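News > Technology > Workplace
Latest | Business | Repairs | Letters

Repair shops told to wait on robot hands

March 11, 2022

Ollau, a small automation firm in Skendham, says its robot arms will take over bench chores at computer repair shops. Shop owners who heard the pitch this week were not rushing to sign up.

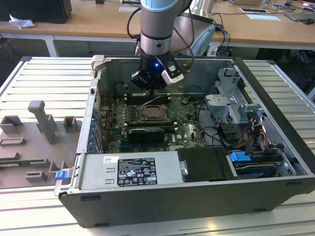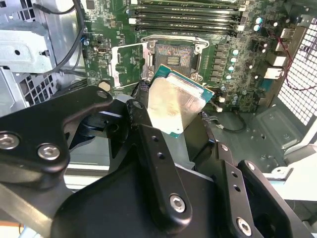 Eliseo Bermúdez has run a repair counter in Skendham for 6 years and charges $40 to look over a desktop. He wants to see a machine do that job start to finish, dust and stripped screws included. Holding a processor over an open socket is one step, he said, and the side panel was already off. "Who took the panel off? I pay a person for that."

Reet Priedītis of Ollau would not give a price or a date. She said the arms are "close" on parts swaps. She used the same word about folding towels last March.

Bermúdez has asked for a trial on 5 machines of his own choosing. Ollau has yet to answer.

126 shares | 40 comments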